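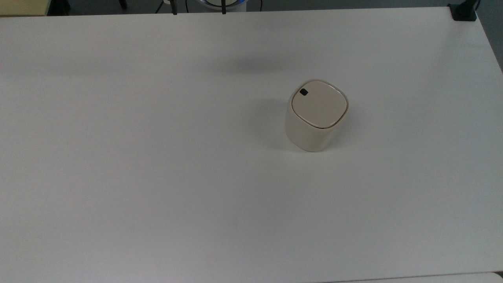
# Does a two-player game of Premau ever feel as good as a full table?

**mossy_meeple**

Hello all! I've been lurking for ages and finally have something to ask. My sister-in-law gave us Premau at the end of March, and we've played it a fair bit since then, nearly always with just the two of us after the kids are in bed. The box says it plays with two and we do like it – the drafting is lovely, and I could shuffle those river cards all night – but the market row gets stale so fast. If neither of us wants what's showing, we just sit there taking coins and passing until one of us caves in and buys something dull.

When we had friends over and played with more people, the row was flying along and it felt like a completely different game. So I suppose I'm asking two things. Is there a rule we've missed that clears the row with fewer players? And if there isn't, do any of you have a house rule that doesn't wreck the scoring? We usually finish somewhere short of 100 points each, if that tells you anything about how we're playing.

**Tall Order of Dice**

You haven't missed anything, I'm sorry to say. The base rulebook treats the row the same way at every player count, and I remember going through ours with a flashlight one evening, convinced there had to be a paragraph stuck under the setup diagram.

What we do at our house is borrow an idea from Fundano, if you've ever played that one. At the end of each round, throw out the two oldest cards in the row, slide everything down, and fill up from the deck. It takes a few seconds and it gives you a reason to grab something now, before it's gone. It does burn through the deck quicker, so when it runs out we shuffle the discards once and keep going. The first time we tried this we forgot to do that and the game ended while I was still building my second bridge, which I have been complaining about ever since.

Scores do creep up a bit, mostly for whoever goes after ferries. We found it fair enough between the two of us. If you play with somebody very competitive, you may want to remove only one card for the first few games and see how it sits with everybody.

Also, and forgive me if you know this already, you can pay a coin to reserve a card on the same turn you pass. Plenty of people skip right over that line, and it helps a lot with those dull turns you're describing!

**brambleknight9**

just get Ezeani, way better with 2

**Kettle and Pawns**

I'd try the reserve rule first, before changing anything, and then the clearing idea if you still need it. We used a slightly softer version where you only clear the row if nobody bought from it that round, and it kept the deck from running out on us.

There's also the Flultico expansion, which adds a little barge that floats along the row and knocks cards off as it goes. I think it's charming, but it does bring 9 extra tiles and another page of rules to the table, and for a quiet game after bedtime that might be more than you want. See if your local shop has an open copy you can try before you spend the money. Ours let us play a whole game by the window and even brought over cookies.

**mossy_meeple**

Oh my goodness, the reserve rule! We have been playing without it this entire time. I just read the page out loud to my husband and he is now blaming me, seeing as I was the one who taught him. We'll play it properly tonight and then try clearing the row later in the week. Thank you all so much, and I'll come back and let you know how we get on with the ferries.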